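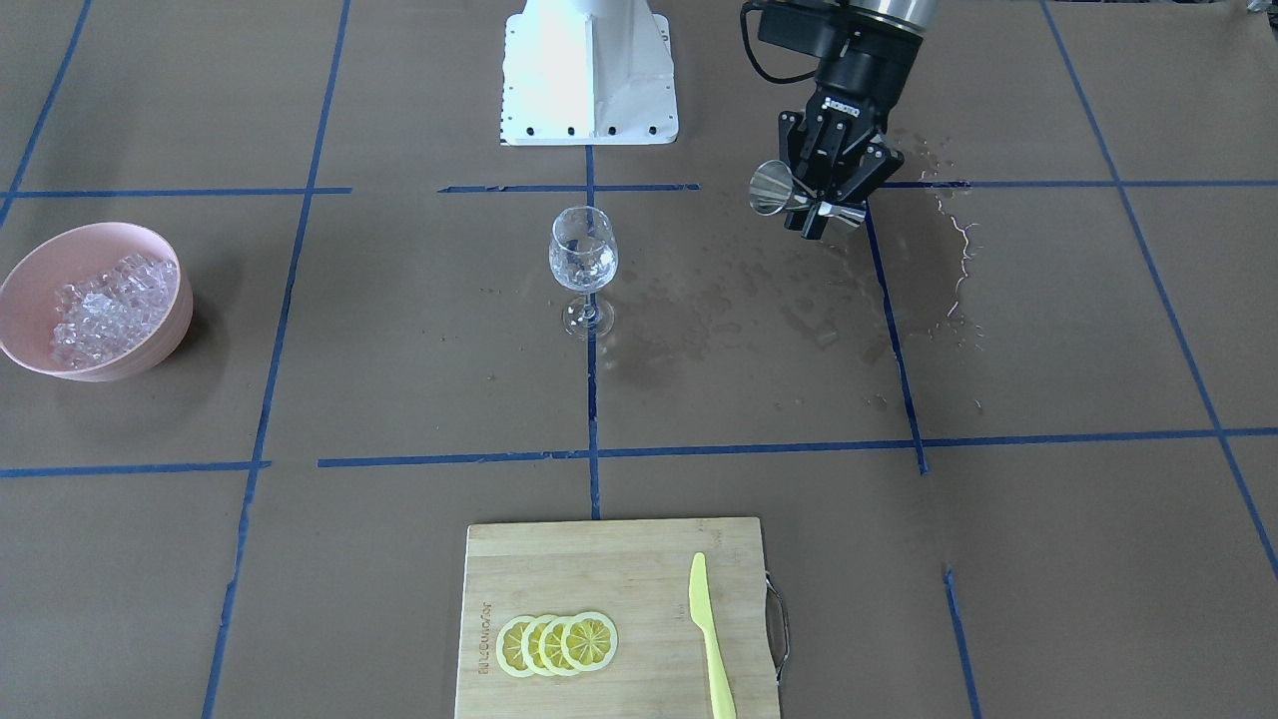 Fimico Adds Home Bar Line and Opens Hullside Workroom

HULLSIDE, April – Fimico, the housewares maker based in Hullside, is adding a line of home bar tools and glassware to its range. The line goes on sale this month through the company's own shop and through Rengifo stores.

The line is called Dranside. It has six items: a double-cone jigger, a stemmed wine glass, a mixing glass, a long spoon, a strainer and a small cutting board for fruit. Each is sold on its own. The jigger, the spoon and the strainer can also be bought together as a set of three.

Fimico has made kitchen goods for most of its history and has sold very little for the bar until now. Vasco Azevedo, who runs product development, said customers had been asking for it.

"People were buying our kitchen measures and using them for drinks," Azevedo said. "They work, but they are slow to pour from and awkward to hold sideways over a glass. We wanted a jigger that fits the hand and has a wide mouth, so you can fill it without looking too hard."

The Dranside jigger is polished steel, with a large cone at one end and a smaller one at the other. Lines on the inside of both cones mark the part measures. The wine glass has a rounded bowl with enough room for ice, for spritzes and other long drinks served on a stem. Fimico tested the glass with two bowl shapes before choosing the rounder one.

The company has also opened a workroom next to its Hullside warehouse, where bar tools and glassware are tried out before they go into production. The room covers around 800 square feet. Worktables are covered in brown kraft paper, which is changed when it gets stained, and blue masking tape divides the surface into rectangles so that glasses, tools and boards go back to the same places between trials.

"It is a plain room and we keep it that way," said Nicanor Ledesma, workroom manager. "Paper, tape, ice, glasses. When a drink spills we pull the paper off and put down a new piece. The tape takes longer than the paper does."

Ledesma's team is now working on an ice bucket and a pair of tongs. Neither has a release date.

Rengifo will carry the full line in all of its stores. Replacement wine glasses will be sold singly. The jigger, the spoon and the strainer can go in the dishwasher; the cutting board should be washed by hand.

Retailers who want samples or a price list can write to the Fimico trade desk in Hullside. Visits to the workroom are by appointment, mornings only.

About Fimico
Fimico designs and sells kitchen and table goods for the home. Its office, warehouse and workroom are in Hullside.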